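Chapitre 5
Quand la machine entre dans l'équipe

Si vous avez déjà travaillé dans une cuisine collective, même un seul été, vous savez sans doute que la plonge y tient une place à part. C'est le poste où l'on débute, celui où l'on apprend les prénoms de tout le monde, et aussi celui dont on parle le moins volontiers quand on rentre chez soi le soir, le dos un peu raide et les mains fripées. Nous avons choisi d'ouvrir ce chapitre par là — par l'évier, donc — et nous espérons que vous nous pardonnerez ce détour avant d'en venir aux définitions.

L'entreprise Gekero, que nous suivrons jusqu'à la fin du chapitre, emploie 80 personnes et prépare des repas pour des crèches et des bureaux. Le 18 février 2019, elle a lancé un projet baptisé Drovelura, dont le but était de confier à des bras robotisés une partie du travail autour de l'évier.

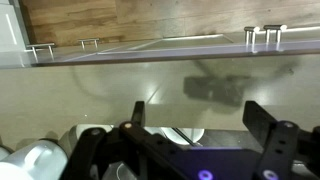

Mehwish Pirzada, qui dirigeait alors l'équipe du matin, se souvient surtout des questions qu'on lui posait à la pause. Qui range, maintenant ? Qui décide qu'un bol est propre ? Et si la machine s'arrête en plein service, est-ce à nous de la remettre en route, alors que personne ne nous a montré comment faire ? Vous remarquerez que ces questions parlent assez peu de technique. Elles portent sur la répartition des tâches, sur la responsabilité et, au fond, sur la reconnaissance du métier, trois notions que nous retrouverons sans cesse dans les pages qui viennent.

Une vaisselle n'est jamais tout à fait la même d'un jour à l'autre : des bols, des assiettes, des couverts glissés un peu n'importe comment, des bocaux qu'on a posés là en passant.
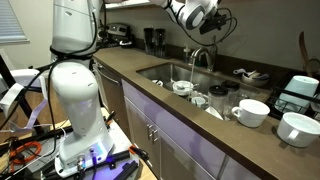
C'est ce que les ergonomes appellent l'écart entre le travail prescrit et le travail réel. La fiche de poste de Gekero tenait en cinq lignes ; quand Yara Haddadin, plongeuse depuis longtemps, a raconté ses propres gestes à voix haute, on en a noté 31 ! Elle trie avant de laver, elle garde un œil sur la salle, elle met de côté la tasse ébréchée sans même y penser (et elle s'étonne, en riant, qu'on trouve cela digne d'être écrit). Son poste a changé depuis : elle prépare les bacs, surveille le poste automatisé et forme les nouveaux arrivants. Elle dit y avoir gagné en repos pour ses poignets, et regretter un peu les bavardages d'autrefois.
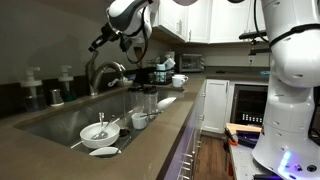 Ce que vous allez étudier

Nous verrons d'abord comment décrire une tâche avant de songer à l'automatiser, puis comment les rôles se redistribuent au sein d'une équipe. La dernière partie sera consacrée à la formation et au dialogue avec les salariés. Gardez près de vous, pendant la lecture, le souvenir d'un travail que vous connaissez bien, rémunéré ou non : il vous servira dès le premier exercice.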